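Sturkel opens its demonstration room for two-arm robot teaching

Srithong, Sunday, April 27, 2025

Sturkel is pleased to announce that its new demonstration room in Srithong is now open for partners and customers. In this room, people without programming knowledge can show a task to a robot by remote control, and the robot arms follow the movements of the person.

The room is made for the teaching of small household tasks, such as putting a soft toy on a plate or clearing a table. These tasks look very easy for a person, but they need good control of both arms. One arm can carry a simple gripper and the other one a hand with several fingers, so the customer can compare both in the same task. 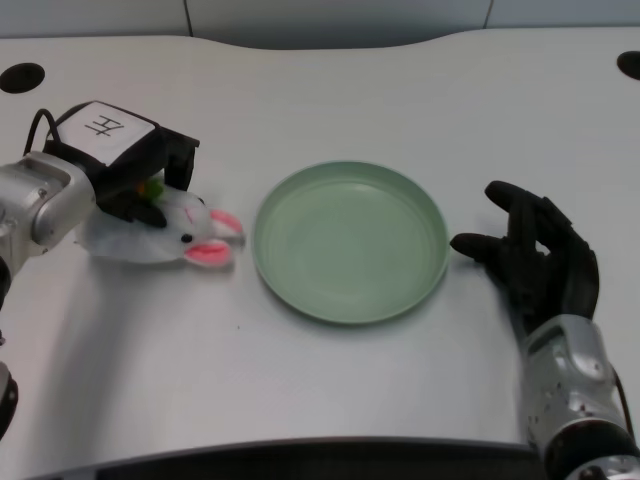
Each new operator receives a short introduction of 80 minutes before the first recording. After this, the operator repeats the same task many times, with small changes in the position of the objects. During the preparation period, 9 operators recorded 325 demonstrations. Our staff checked all of them and kept 188 for training. The others were too slow, or the operator had stopped in the middle of the task.

The recordings are managed with Cedura, the software of our company. Cedura saves the movement of both arms together with the camera pictures, and the operator can delete a bad attempt directly after it is finished. A version with menus in more languages is planned for October.

The project is carried out together with our partner Dranow, who is responsible for the training of the operators and for the safety rules in the room.

"We wish that our customers try it with their own hands," the company states. "After one morning they understand much better which tasks are suitable for their robot and which ones need more time."

Visits are possible on working days and must be booked in advance. Companies may bring their own objects, if these are light and have no sharp edges. For bookings and further information, please contact the Sturkel office in Srithong.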